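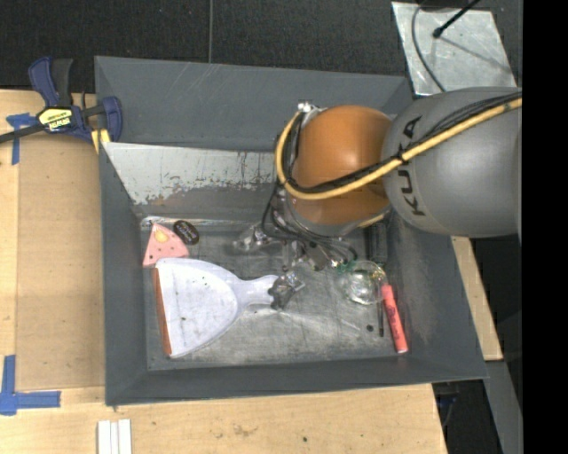 OSGATE, December 13, 2022. Kondum, the household goods firm, today put its Gerkum dustpan back on sale, and is asking shoppers not to expect too much of it.

The Gerkum is a pale lavender dustpan with a broad scoop, a short handle and an orange-brown strip along the front edge. Rival makers say a strip like this leaves no line of dust behind. Kondum does not. In its own trials on kitchen floors in Osgate, flour still needed a second sweep in nearly 30 homes out of 32.

"We have read the claims on other packets and we do not believe them," the company said. "A dustpan picks up most of the mess. Then you go back for the rest."

Kondum also doubts that a pale dustpan stays pale. Scuffs and dark specks show on the scoop once it has been kept in a bin with other odds and ends, and the firm will not promise that they wash off.

The dustpan costs 4 pounds and is sold without a brush. A brush from the Yap range, sold separately, fits the scoop, though Kondum says the one already under the sink will probably do. Shops in Osgate have it now. Other towns follow in March.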